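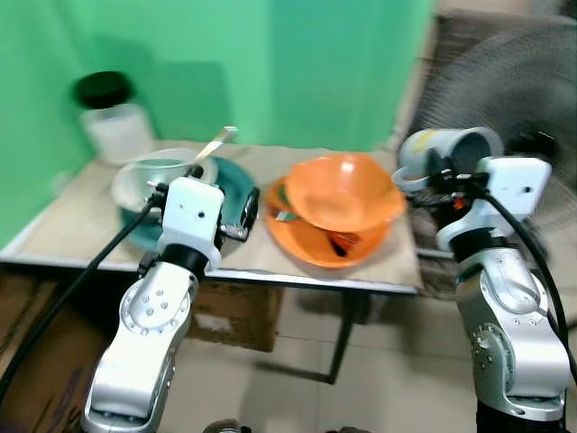 Dishes, Bowls and a Whole Lot of Table

Welcome to the May gallery! I've been meaning to put one of these together for ages, and then Saturday came along with rain and no plans, so I finally sat down with a pot of coffee and did it. If you're new to the page, I collect everyday tableware (the cheap, cheerful, gets-used-every-morning kind) and I write about how people stack it, store it and clear it away. No fine china, no museum pieces. My own cabinets hold 4 sets that don't match, and I love every one of them.

The orange bowls

I'm starting with orange because I can't help myself. Plastic bowls this color go straight to my heart – my grandmother had a stack on top of the refrigerator and we ate everything out of them, from cereal to popcorn to the peas we'd just shelled. The ones in this gallery are stacked the way bowls get stacked in real life, with the top one tipped over and a jumble of little utensils sitting in the bowl underneath. There's something with a green handle in there, too. I do exactly the same thing when I'm clearing up and my hands are full, and then I spend the next day looking for a teaspoon.

Teal with white on it

A white piece on a dark teal plate, now that's a combination! I had a teal phase a while back and bought a whole box of Pinbridge side plates at the Bickerstaff flea market for 15 dollars. Most of them have chips now. I still reach for them first, especially for toast, and a white bowl or cup looks so fresh on top that I forgive the chips completely.

Mugs with a past

I have a soft spot for a white mug with a faded yellow print. My favorite is a Kimus one that used to have lemons on it (you'd have to take my word for that these days, the dishwasher got most of them). Readers write to me about their faded mugs more than anything else, and I never get tired of it. Keep those letters coming, please.

The odds and ends

Spoons left standing in cups, a clear plastic jar with a black lid off at the back corner – every table has its stragglers. Mine collect next to the toaster. I had a Rondon jar there for so long that the lid outlived two kitchens, and I still haven't decided what to keep in it.

A bare white top
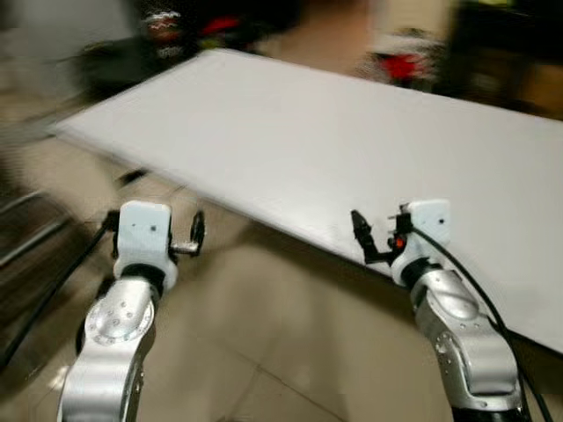
I do love a big pale surface with nothing on it. Matte white is my pick over glossy every time, it's so much kinder on the eyes in the morning, and any color you put down on it looks twice as bright. Beige floor tile goes nicely with it too, nice and quiet (and very forgiving about crumbs, ask me how I know!). My own table is dark wood and shows everything, so I wipe it after breakfast and again after lunch, grumbling the whole time.

Next up is the big one, lunch boxes. I've had 891 emails about lunch boxes since I first brought them up, so I'm working through them with a highlighter. If yours has a divider that still fits, I want to hear from you first.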